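Student Project Report
Course: Introduction to Business Management
Topic: Written handover notes between shifts in a small company

1. Why we chose this topic

Our group wanted to study a problem which exists in almost every small business but gets little space in the textbooks. When one employee finishes the shift and another one starts, some information has to pass between them. In many companies this happens only by talking in the doorway, and a part of it is lost. We wanted to see if a simple written note can reduce the lost information, and how much time the employees must spend on it.

The company where we did our project is Feltden, a packaging supplier in the town of Bondach. It has 14 employees in the warehouse and the order office, and they work in 2 shifts. The manager allowed us to sit in the office during the shift change, which is at 2 p.m., and to read the order book for the month of December.

2. The situation before the project

The order office had no fixed form for the handover. Some employees left a paper on the desk, some sent a message by phone, and some waited for the colleague and explained everything in person. The last method was the most liked, but it depended on both people being there at the same time. If the bus was late, the conversation did not take place.

We read all 1,541 entries in the order book. Many of them had a remark such as "ask morning shift" or "see earlier call", without a name or an hour. The afternoon employees told us that such remarks cost them the most time, as they had to phone a colleague who was already at home. One customer, the furniture shop Didier, had received the same delivery of boxes twice. The invoice was for 700 euros and it had to be cancelled, which was unpleasant for both sides.

3. What we did

We prepared a form on one page. It has four fields: open orders, customers who wait for a call, problems with a delivery, and other matters. At the bottom there is a place for the initials of the person who leaves and of the person who comes. We did not want more fields, although the manager proposed a field for stock levels. The stock is already in the computer, and writing it a second time would only make the form longer.

At the start, the form was filled in by hand. Later we put the same form in a shared file, at the request of the morning shift. The transport firm Tabrizi, which collects the goods in the afternoon, also got a copy of the third field, so that the driver knew which pallets were not ready.

4. Results

The afternoon shift accepted the form quickly. They said that they could begin with the first open order without searching for papers. The morning shift was less satisfied. For them the form is extra work in the last minutes before going home, and the benefit goes to other people. We think this is the main weakness of our solution, and we did not solve it completely. It helped a little when the afternoon shift began to leave a note for the morning too.

The field "other matters" was used in a different way than we planned. Employees wrote there about the broken printer, the heating and the parking places. At first we wanted to remove the field, but the manager asked us to keep it, and he now reads it every week.

5. Limits of our work

We observed only one company and only one office. We also measured the opinions of the employees more than the real costs. A longer project should compare the number of wrong deliveries before and after the form, and

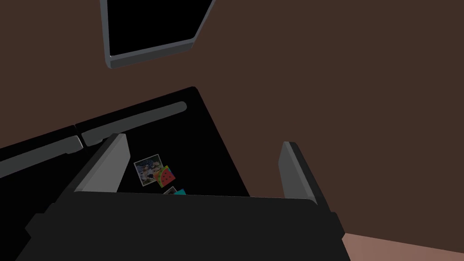

it should include the warehouse, where the handover is still done only by talking.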